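검색어를 입력하세요 검색 전체 공지 자료실 FAQ
인쇄하기 | 이메일로 보내기

자주 묻는 질문: 흰색 상판 작업대의 사용과 관리

적용 대상: Sustolmont 공용 작업실에 설치된 흰색 상판 작업대 전체
최종 수정: 2024년 12월 2일

본 문서는 작업대 이용자가 자주 문의하는 항목을 정리한 것이다. 예약 절차와 요금은 별도의 이용 안내에서 다루며, 상판의 청소, 하중, 물품 배치, 조명, 손상 신고에 관한 내용만 수록한다.

1. 일반 사항

상판의 재질은 무엇인가?
고압 멜라민 화장판을 양면에 붙인 파티클보드이다. 표면은 무광 백색이며 모서리는 같은 색의 ABS 엣지로 마감되어 있다. 2023년 이전에 들어온 작업대 일부는 엣지가 PVC이므로 열풍기 사용 시 변형 온도가 더 낮다는 점을 감안해야 한다.

작업대 번호는 어디에서 확인하는가?
다리 프레임 안쪽 라벨에 네 자리 숫자로 표기되어 있다. 3881번과 2689번은 높이 조절형이고 나머지는 고정형이다. 문의나 신고를 접수할 때에는 이 번호를 반드시 기재한다. 번호가 없는 신고는 처리 순서가 뒤로 밀린다.

상판이 흰색인 이유는 무엇인가?
작은 부품과 나사, 절단 부스러기를 육안으로 찾기 쉽기 때문이다. 단점은 반사가 강하고 오염이 빨리 드러난다는 것이다. 반사에 관해서는 4항을 참고한다.

고정형 작업대의 위치를 옮겨도 되는가?
옮길 수 없다. 수평 조절발이 바닥 상태에 맞춰 조정되어 있어 이동 후에는 다시 수평을 잡아야 한다. 배치 변경이 필요하면 시설 담당 Rosaura Huanca에게 서면으로 요청한다.

2. 하중과 물품 배치

허용 하중은 얼마인가?
고정형은 상판 전체에 고르게 분산된 상태에서 최대 700N이다. 높이 조절형은 승강 중 하중을 그 절반 이하로 제한한다. 한 점에 집중되는 하중은 고무 매트나 받침판으로 분산시킨다.

무거운 물품은 어디에 두어야 하는가?
다리 프레임 바로 위, 즉 상판의 좌우 끝에서 안쪽으로 들어온 구간이 가장 안정적이다. 중앙부에 장기간 놓아두면 처짐이 생긴다. 앞쪽 가장자리에서 최소 30mm는 비워 둔다. 이 여유가 없으면 소매나 케이블에 걸려 물품이 떨어지는 일이 잦다.

상판 위에 물품을 끌어서 옮겨도 되는가?
들어서 옮긴다. 바닥면이 금속이거나 고무발이 빠진 기기는 멜라민 표면에 선형 흠집을 낸다. 들기 어려운 무게라면 펠트 패드를 깔고 두 사람이 민다.

바이스나 클램프를 고정해도 되는가?
상판 가장자리를 물리는 방식은 허용되며, 조임면 양쪽에 보호판을 끼운다. 나사로 상판을 관통해 고정하는 방식은 허용되지 않는다. 클램프는 사용 후 제거한다. 며칠씩 물려 두면 눌린 자국이 복원되지 않는다.

작업이 끝난 뒤 물품을 남겨 두어도 되는가?
다음 예약이 없더라도 당일 철수가 원칙이다. 연속 예약자는 Plasunier 보관함에 넣고 문에 성명과 작업대 번호를 표시한다. 표시가 없는 물품은 분실물로 분류한다.

3. 청소

일상 청소는 어떻게 하는가?
순서는 다음과 같다.
- 부드러운 솔로 부스러기를 안쪽에서 바깥쪽으로 쓸어 낸다.
- 중성세제를 희석한 물에 극세사 천을 적셔 꼭 짠 뒤 닦는다.
- 마른 천으로 남은 물기를 제거한다. 엣지 이음부에 물기가 남으면 심재가 팽창한다.

사용할 수 없는 세제는 무엇인가?
아세톤, 시너, 연마제가 든 크림 세제, 염소계 표백제이다. 매직 스펀지류도 제한한다. 무광 표면이 부분적으로 닳아 번들거리게 되며 되돌릴 방법이 없다.

유성펜 자국은 어떻게 제거하는가?
이소프로필알코올을 천에 소량 묻혀 자국 위에만 댄 다음 한 방향으로 닦는다. 원을 그리며 문지르면 잉크가 번진다. 처리 후에는 물걸레로 한 번 더 닦는다.

접착제가 굳은 경우에는?
플라스틱 스크레이퍼를 낮은 각도로 대고 밀어낸다. 금속 날은 쓰지 않는다. 에폭시나 순간접착제가 넓게 굳었다면 직접 제거하지 말고 신고한다.

검은색 고무 자국이 계속 남는다.
고무발의 가소제가 표면으로 옮겨 간 것으로, 세제로는 지워지지 않는 경우가 많다. 예방책은 실리콘 매트를 까는 것이다. 매트는 Ospina 선반 하단에 비치되어 있으며 대여 기록은 필요 없다.

4. 조명과 반사

상판이 너무 밝아 물품의 윤곽이 잘 보이지 않는다.
상부 조명이 최대 밝기일 때 생기는 현상이다. 벽면 조광기를 중간 단계로 낮추고 작업등을 측면에 둔다. 그래도 개선되지 않으면 회색 무광 매트를 깐다. 어두운 물품을 다룰 때 특히 차이가 크다.
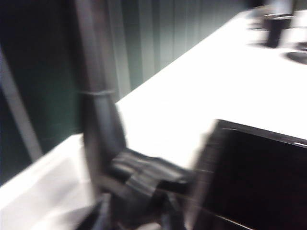 검은색 물품을 흰색 상판에 놓고 작업할 때 매트는 어떤 색을 써야 하는가?
중간 밝기의 회색을 권장한다. 검은색 매트는 물품의 모서리와 구분되지 않고, 흰색 매트는 반사를 줄이는 효과가 작다. 매트 크기는 물품보다 사방으로 손 한 뼘 정도 넓은 것이 적당하다.

작업등의 색온도에 제한이 있는가?
제한은 없으나 한 작업대에서 서로 다른 색온도의 등을 섞어 쓰지 않는다. 도장면이나 인쇄물의 색을 비교하는 작업이라면 상부 조명과 같은 주백색으로 통일한다.

5. 손상과 신고

흠집이 생기면 반드시 신고해야 하는가?
손톱이 걸리는 깊이라면 신고 대상이다. 그보다 얕은 흠집은 월별 점검에서 일괄 기록한다. 심재가 드러난 경우에는 즉시 사용을 중지하고 해당 부위를 테이프로 덮는다.

수리는 누가 하는가?
엣지 재접착과 충전 보수는 Driltura에 위탁한다. 접수 창구는 Wilma Van den Broek이며, 작업대 번호, 손상 위치, 발견 시각을 적어 제출한다. 상판 교체 여부는 보수 결과를 본 뒤 결정한다.

수리 비용은 이용자가 부담하는가?
통상적인 마모는 부담하지 않는다. 금지된 세제의 사용, 관통 고정, 허용 하중 초과로 생긴 손상은 실비로 청구한다.

다음 정기 점검은 언제인가?
1월에 실시한다. 점검 당일에는 전체 작업대의 예약이 차단되며 보관함은 정상적으로 이용할 수 있다. 점검 항목은 수평, 엣지 박리, 조절발 체결 상태, 승강 모터 소음이다.

인쇄하기 | 이메일로 보내기

관련 글
- 높이 조절형 작업대 승강 제한 안내
- Plasunier 보관함 이용 기준
- 상판 보호 매트 종류별 비교표
- 엣지 박리 신고서 양식
- 공용 작업실 조광기 단계별 설정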